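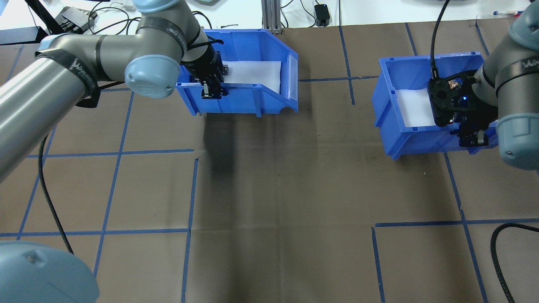

Tymofii Yatsenko demande si l'on peut mélanger dans un même bac des organes de commande et des composants passifs, tant que le total tient sur la fiche. Réponse : non. La fiche de bac porte une seule famille, et le comptage se fait par famille.

Module Farnard, séance 3 : rangement et inventaire des petites pièces électriques

1. Bacs
Le bac à bec est le contenant de base du magasin. Sa façade inclinée permet la prise à la main sans retirer le bac du rayonnage. Le lot pédagogique Semple compte 162 références, dont 34 pour les seuls organes de commande. Charge admise par bac : voir l'annexe B.
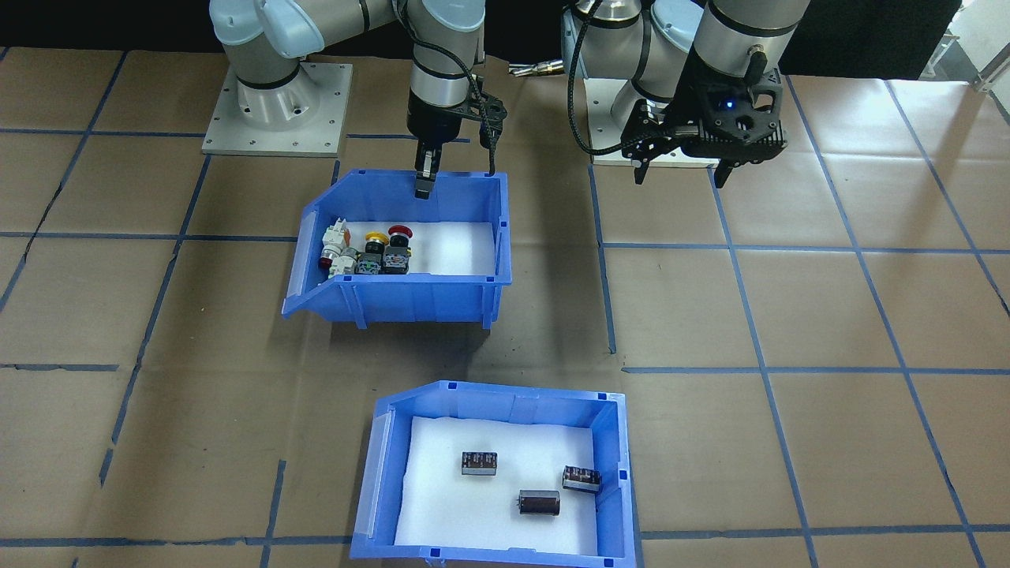 Le fond reçoit une feuille de garnissage découpée à la cote intérieure. Elle limite les rayures sur les pièces chromées et fait ressortir les petits éléments au contrôle visuel. On la remplace dès qu'elle se marque ou se soulève dans un angle.

2. Familles
F1 - organes de commande : boutons-poussoirs, arrêts d'urgence, blocs de contact.
F2 - raccordement : connecteurs, borniers, embouts.
F3 - composants passifs : condensateurs, résistances de puissance.
Un bloc de contact séparé de sa tête reste en F1. Les pièces cylindriques se rangent couchées, contre la paroi, jamais en vrac sur deux couches.

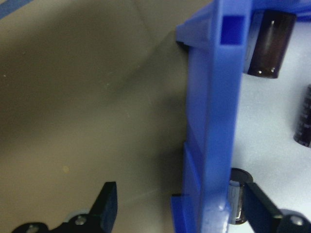
Dernière modification de la page : 24 mars 2022 (W. Lindsay)

3. Étiquetage
L'étiquette se glisse dans le porte-étiquette de façade, texte vers l'allée. Mentions obligatoires : famille, référence Dinside, quantité nominale. Les mentions au feutre directement sur le plastique ne sont pas admises. Pour les bacs retournés sans étiquette, utiliser la fiche provisoire 78. 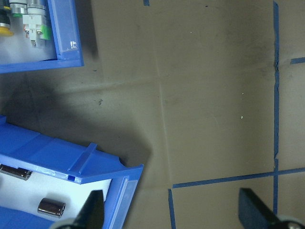
Le tri par famille précède toujours le comptage. On travaille sur une surface dégagée et mate, un seul bac ouvert par opérateur, et l'on note les écarts au fur et à mesure. Les connecteurs se repèrent vite à la couleur, comme le bloc blanc à languettes vert vif dans le bac du haut ; un cylindre chromé couché sur sa mousse demande en revanche une lecture de la référence. En cas de doute, la pièce part au bac d'attente, avec l'heure et les initiales.

4. Travail à rendre
Inventaire d'un bac F1 et d'un bac F3, durée 90 minutes, par binôme. Relevé à déposer auprès d'Ewan Innes. Les binômes absents en novembre reprennent le sujet Mondonier.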